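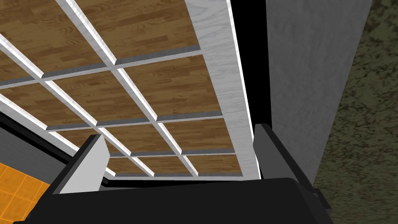

*Render: Skemano simulation group, Plakau*

Hello all,

I answer to the message from the Clulport group, which I quote below with the parts I do not need removed. I am sorry that it took so long. We wanted to repeat the fault on our side before writing.

> We are running the window task in Skemano with the Fang gripper driver. In some runs the gripper closes on the frame, begins the lift, and then the fingers open without any command from our planner. The panel falls back to the table. The log shows no error and the run is counted as "released by user".
>
> We first thought our grasp was too weak, so we raised the closing force two times. It made no difference. We also tried it with the wooden grid, with the same result.
>
> Is this only a problem of the simulator, or can the real gripper do the same? We have a test on the real arm planned in March and some of us are not comfortable with it.

The short answer to the last question is yes, the real gripper can do the same. Please do not lift anything above a person's hands or feet with the present driver until you have changed the setting I describe further down.

**What we found**

The Fang driver has a watchdog. If it receives no message from the planner for 100 milliseconds, it decides that the planner is gone and goes to its safe state. In the driver the safe state is written as "fingers open". I believe this was chosen many versions ago, when the gripper was used for soft and light parts and the main worry was a pinched finger. For a part that can fall, it is the wrong choice.

The watchdog itself works correctly. The trouble is that the planner is silent for too long in one particular moment. When the lift begins, it computes the collision shapes again for the object and for everything near it. With a simple box this takes very little time. A window frame with a crossbar needs more, and the grid with its many dividers needs more still. During this work the planner sends nothing to the driver.

We ran 3,000 lifts during the night with a fixed seed for each one. In 190 of them the fingers opened by themselves. In every one of these the gap between two planner messages was longer than the limit. We saw no such opening where the gap was shorter.

**Why the log shows nothing**

This is the part that I find more serious than the fall. The driver writes the same event for an opening by command and for an opening by watchdog. The field for the cause exists in the message, but our Skemano bridge does not copy it into the log. So the run ends with "released by user", and a person who reads the log later has no way to know what happened. The mistake in the bridge is ours and I apologize for it.

The saved views do not help you with this either. The fingers open to the same width in both cases.
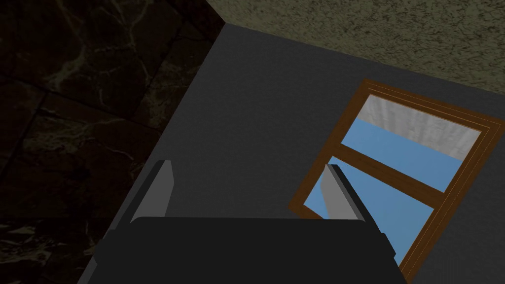
**Ilse Varnholt**
Simulation maintainer, Skemano

In the view with the window panel, the fingers stand apart over the dark table, one of them over bare surface and the other at the frame near the crossbar. From such a view alone I can not say which event came before it, or if there was any. I ask you not to sort your old runs by looking at the renders. Use the raw driver messages, if you have kept them. The cause field is there.

**What to change now**

1. In the driver settings, set the safe state to `hold`. The fingers then keep their last position and force when the watchdog fires.
2. Leave the watchdog on. I have seen one configuration where it was switched off to make the fault go away. Then the gripper continues with its last command when the planner has really stopped, and this can be worse.
3. Do not make the limit longer as the only measure. We tried it, and the fault became rare enough to be missed in a short test.
4. Put the closing force back to its earlier value. It has no part in this fault, and a higher force is not good for a real wooden frame or for a hand.

Please note that `hold` has its own danger. If a finger or a sleeve is caught when the watchdog fires, the gripper will not let go alone. Before you use it on the real arm, check that the manual release can be reached by a person standing at the table, and that everybody in the room knows where it is. At Plakau we found that our release was behind the arm – we have moved it.

**What we will change**

The planner will send a small "still alive" message from a separate thread every 50 milliseconds, also while it computes the collision shapes. I know that there is an objection to this: a planner which hangs could still say that it is alive. For this reason the message will carry a step counter, and the driver will stop the arm if the counter does not move for too long. The exact value is open and I would like to hear opinions on the list.

The bridge will copy the cause field into the log. Old logs can not be repaired, but I can send a small script that marks the doubtful runs where the raw messages are available.

The default safe state is a harder question. The parts that people lift are very different, and I do not want to change it silently under someone who depends on opening. My proposal is that the driver refuses to start until the user has chosen one of the two. It is annoying, but only once.

**One open point**

In two of our failed lifts the arm also continued upward for roughly half a second after the fingers had opened. I do not understand this yet. The arm controller should receive the same stop. It may be the order in which the bridge passes the messages, or it may be a second fault. Until we know, I would ask the Clulport group to wait with the test on the real arm, or to do it with a light dummy part and low speed.

If you can share the raw messages from the runs with the wooden grid, please put them in the usual upload folder and write here when they are complete. The settings file for the arm controller would help too, the one that was active during these runs and not the default.

With kind regards,
Ilse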